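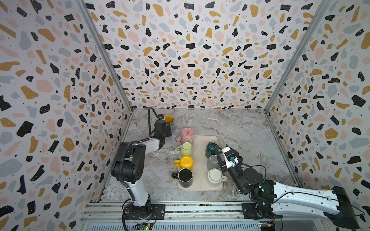 Home Reviews Bench Gear Guides Forum Subscribe

Letside two-arm bench kit: a long review after a lot of mugs

7 Sep 2026

14 shares | 9 comments

I've been promising this review since February, and I'm sorry to everyone who wrote in asking where it had got to. The short version is that I like the Letside very much, I've grumbled at it most days, and I would buy it again if the first one fell off the back of the ute. The long version follows, so put the kettle on.

For those coming in fresh, the Letside is a pair of small arms on a shared metal rail, with a parallel gripper on each, a control board apiece, and a set of hand-held leaders that you move about while the arms copy you. Every go you have at a job gets saved as an episode, and once you've got enough episodes you train a policy on them and find out how good your teaching was. Mine cost $2993 with the rail included. The walls, the bench surface and everything you might want to pick up are your own problem.

Setting up

The rail went on without any drama. It wants a really flat edge to sit along, and I'd suggest bolting it down before you touch anything else, as I did it in the other order and had to undo a good deal of cabling. Each arm's base clamps to the rail and can be slid along to suit the job, and I spent an enjoyable afternoon finding the spacing where both grippers could get to the middle of the bench and the back of it without knocking elbows. Mark that position once you've found it! I used a bit of masking tape and have been grateful for it ever since.

Calibration takes 20 minutes if you follow the booklet and a fair bit longer if you think you know better. The booklet is excellent, by the way, written by somebody who has clearly stood at a bench with a hex key in their teeth.

I built my enclosure out of aluminium posts with a wall on three sides, and papered the walls in a terrazzo pattern, all black and mustard and pink and blue-grey chips on white. The bench surface is grey and white marble. A plain background would be the easy option, but the kitchens I want this to end up working in aren't plain, and I wanted some visual clutter in the recordings from the start. I've also grown very fond of it.

The job

I chose mugs, upside down, with a tray to work on. It sounds like nothing at all until you try to teach it. A mug with its base in the air gives you a smooth wall to grip and a handle that might be pointing any which way, and a tray that already has its share of mugs on it leaves you a gap to get in and out of without clipping the neighbours. The colours are all over the shop on purpose — pink with a pattern, bright yellow, black, a couple of greens, a white one with a cream inside rim — so that the policy can't get away with learning one colour and calling it a mug.

I recorded 300 episodes for this review. The leaders are light enough that my shoulders held up better than I'd feared, and the arms follow closely enough that after a day or so you stop thinking about your own hands. Reaching to the back of the bench, past the tray, is where I felt the kit at its best. The forearm stretches out nice and steady and the gripper will hold a mug by its wall without squashing your confidence. Reaching low and close to the rail is more awkward, and I had to learn to come at things from the side.

A word about consistency, which the booklet mentions and I breezily ignored. My early episodes were a dog's breakfast. I'd pick up with the left arm one time and the right the next for no reason beyond how I was standing, and I'd pause mid-air to think about dinner. The policy trained on those learned to pause as well, very faithfully. I binned them and started over with a rule for which arm takes which side, and a habit of starting each episode with the arms in the same place, and the difference was plain by the next training run.

The software

Recording is done through Fogh, which comes with the kit. It's plain and quick, and I love that you can scrub through an episode straight after finishing and throw it out with one key. Labelling is less happy. You can give each episode a note, but you can't search the notes, so my careful remarks about handle direction are sitting in there like receipts in a shoebox. Exporting worked every time I asked it to.

Things I'd change

The cables. They arch up from the wrist and over it, and although I never snagged one on a handle, I spent plenty of energy worrying that I would. A couple of clips along the forearm would settle my nerves. The boards sit out in the open along the rail as well, and I drink tea at my bench, so I'd pay a few dollars extra for proper covers.

The gripper pads wear. I'm on my second set, and the replacements took 4 weeks to arrive from Hekcombe, who handle spares. Order a set with the kit.

And I wish the leaders gave you some feeling of what the gripper is pressing on. You get to know it by eye, but glazed mugs are slippery beggars and I'd have liked a bit of push back through the fingers.

Compared with the Vitholm

I had a loan of the single-arm Vitholm last year. It's a stiffer, quieter machine and its software has the searchable notes I've been whingeing about. If you only ever want to teach one-handed jobs, have a good look at it. For me the second arm settled the matter, as I could keep one gripper near the tray while the other went off to fetch.

Verdict: recommended, with spare pads and a lot of patience. Next on the bench is the same job with the tray turned sideways, then bowls.

Share | 9 comments

Related
Vitholm single arm, one year on
Choosing a rail: what flat means
Bench surfaces we've scratched so far
How many episodes before you train?
Readers' enclosures, part two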